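Sirkanow Board and Counter Oil, 12 oz
Sold by Lambrechts Kitchen Supply
Item 420

Our buyer's notes

Most of what gets said about wood oil is sales talk, and we sell the stuff, so take that how you like. We put off stocking a board oil for a long time. The bottles we were sent all promised to "feed" the wood. Wood that has been cut, dried, glued and sanded isn't eating anything. What an oil can do is fill the pores near the surface so dishwater has a harder time getting in, and plain mineral oil from the drugstore does most of that for less money.

So why carry this one? The cap, mainly. Sirkanow ships it with a narrow flip spout that lets out a thin line of oil, and you don't end up with a puddle running off onto the counter. The oil itself is mineral oil with a little beeswax. It has no scent that we can pick up. The label says "restores any board to new condition," and we asked them to drop that line. They haven't. It will not fix a crack, a warp or a burn, and it won't lift an old onion smell either.
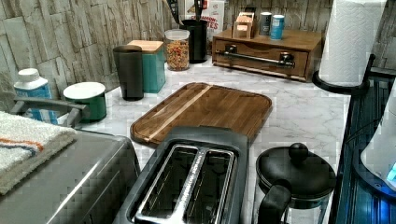
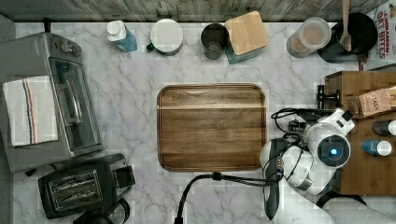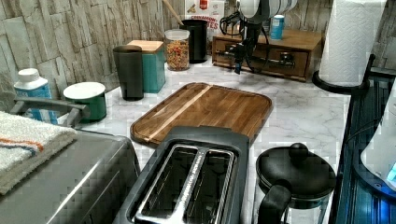
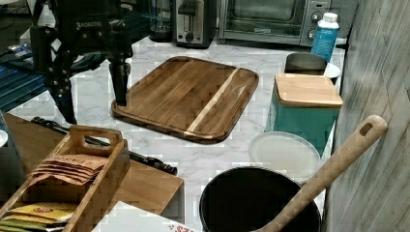 The label also tells you to use the oil every week. We think that's a good way to sell more oil. Oil when the wood looks dull or feels rough, and leave it alone when it doesn't. If your board has a pale stripe set into darker wood, like the one on the marble-patterned counter, try a dab on the underside first and let it sit overnight. Any oil will deepen a dark wood, and light wood can go a shade yellow. Some people like that. We get returns from the ones who don't.

How to use it
Wash the board, dry it, and stand it on edge overnight. Run a line of oil along the grain and spread it with a clean cotton rag. Do both faces and the ends, and go over the ends twice. Leave it 4 hours, then wipe off whatever is still sitting on top. If it feels sticky the next day you used too much, so wipe it again with a dry rag. Spread used rags out flat to dry before they go in the trash.

What about the other two?
Rornitz makes a thicker paste in a tin. It's fine on a butcher block top, slow going on anything small, and it hardens in a cold pantry. The Prorklow spray is quick and gets all over everything. We carried it until October and won't be ordering more.

Details
Size: 12 fl oz plastic bottle
Contents: mineral oil, beeswax
Use on: unfinished or oiled boards, wooden spoons, salad bowls
Don't use on: varnished or lacquered wood, bamboo with a factory coating, stone
Storage: cap closed, room temperature. If the wax settles, stand the bottle in warm water and shake.

Returns
Unopened bottles only. The "100 percent satisfaction" seal on the front is Sirkanow's promise, so claims on an opened bottle go to them.

Page updated Nov 2, 2023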